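We use cookies to remember your settings. Accept / Manage

Usuvik Hand-Held Gripper

Usuvik is a two-finger gripper for showing a robot a task by hand. The operator holds it in both hands and does the job at a table -- no arm needed during recording. It comes in matte black.

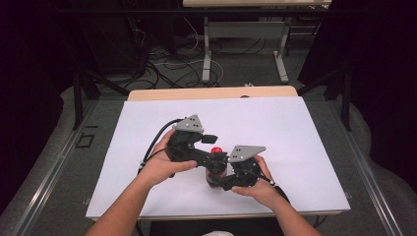 Can one person record alone?
One operator is enough for single-gripper tasks. Two-gripper tasks need the Jidico sync box.

Fingertip pads are flat and can be replaced. Clear and shiny items, such as soda bottles, should be part of any training set meant for kitchen or store work.
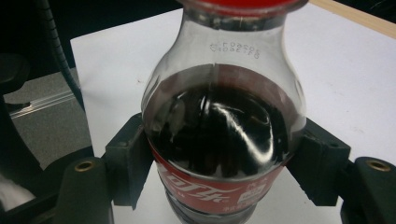
Lekunero Teaching Tools Group

Part number 2207. Weight is 444 grams without cables. Pads are sold in packs of nine. The Robles carrying case is sold separately.

Sign up for our newsletter -- one email a month.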